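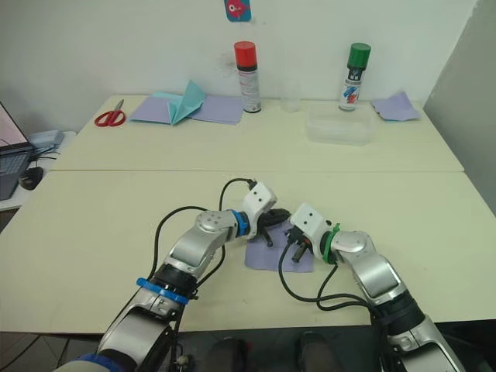 Paper is one of those things I used every single day for years without once wondering where it came from. I drew on it, wrapped presents in it, blew my nose on it (well, on its softer cousin) and never gave it a thought. Then I visited a little paper mill in Dildale and came home wanting to tell everybody. So let's start with colour. You probably think of paper as white, like a plain white wall, but when the mushy stuff it's made from comes out of the tank it's often brown, a bit like wet cardboard. Clean it up some more and it gets lighter and lighter. Somewhere along the way it goes a pale cream, like those two tables pushed together, and I think that's the nicest shade of the lot. It takes more washing and bleaching to get it properly white.

What is paper made of?

Mostly trees! But you can't just slice a tree very thinly and call it paper, because that would crack when you bent it. Wood is full of tiny threads called fibres, held together by a sort of natural glue called lignin. To make paper you have to get the fibres apart. Paper makers chop the wood into chips and then either grind it up or cook it with chemicals until it turns into a soggy porridge. That porridge is called pulp.

It wasn't always trees, though. 200 years ago most paper in Britain was made from old rags. People collected worn-out shirts and sheets and sold them to the mills, and somebody's old vest could end up as a page in a book. I love that.

From porridge to page

Next comes a lot of water. The pulp is mixed with so much of it that it looks like thin milk, and then it's poured onto a mesh, which is like a very fine sieve. The water drips through and the fibres stay on top in a tangled mat. Then the mat gets squashed between rollers and dried. When the water goes, the fibres grip on to each other all by themselves, so plain paper doesn't need any glue to hold it together.

If you tear a piece of paper slowly and look at the ripped edge, you can see the fibres sticking out like little hairs. Go on, try it – a paper tissue is good for this, or the corner of an old envelope.

How does it get its colour?

Dye is usually stirred in while the pulp is still wet. That's why a sheet of coloured paper is coloured all the way through, and the torn edge matches the rest. Some card is only printed on top, and then you get a white line when you rip it. A tiny drop of dye gives you a pale colour and a big slosh gives you a bright one.

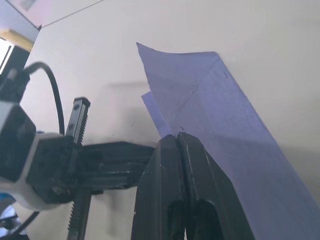 Lavender paper, with a nice sharp corner.

Can you fold it in half 7 times?

Take an ordinary sheet and fold it in half, then in half again, and keep going. The first few are easy. Then it gets fat and stubborn, as every fold doubles the number of layers. I got to six and hurt my thumb. A bigger, thinner sheet gives you a better chance, so tissue paper is worth a go.

Can it be used again?

Yes, lots of times. Old paper is soaked, stirred back into pulp, cleaned of ink and made into new sheets. The fibres get a bit shorter and weaker on each trip, so in the end they're better for egg boxes than for writing paper. Keep it dry and clean if you're putting it out for recycling. Greasy pizza boxes are a nuisance!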